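Against the Hidden Joint

2024-10-13 | By Brodie Pomare
Reading time: 2 minutes

Flat shelving is sold on how little of its construction can be seen. The Claveo catalog gives a full page to concealed fasteners and one line to board thickness. I think this is the wrong order. A shelf is a board, a support and the place where they meet, and a buyer should be able to inspect all three.

My own test case is a Harkau bookcase with 49 parts. Every connection is internal. After two moves the third shelf sagged on the left, and finding out why meant taking the back panel off. The cam had worked out of its hole. A plain butt joint with a screw from outside would have shown the same fault as a gap, and one turn of a screwdriver would have closed it.

The usual objection is appearance. Visible joints are said to look unfinished, and so are marks in the wood. I disagree on both counts. Pale wood with small dark spots carries books as well as clear wood does, provided the spots are sound. Hapeta charges 44 dollars more per shelf for unmarked boards. That money would be better spent on thickness.

There is a fair case for the hidden joint in a cabinet that will never move. Most shelves do move. They are leaned, laid flat, carried upstairs and put together again on whatever surface is free, and each round wears the holes. A joint that can be read from outside tells the owner when to stop and tighten.

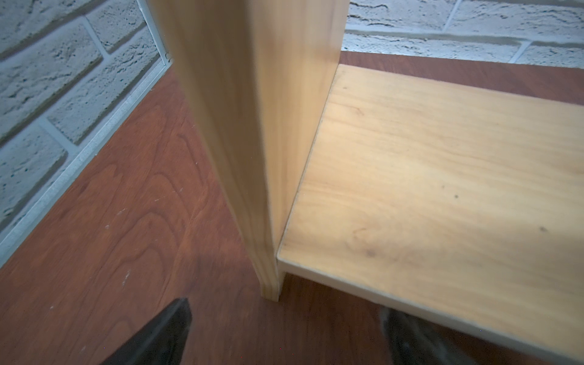

Shelf board against upright: the meeting line and the dark spots in the pale wood are both in plain view.

Irnar plans a range in November with exposed screws throughout. I would buy it on that point alone, and check the board thickness before paying.

Contact | Copyright Brodie Pomare | Back to top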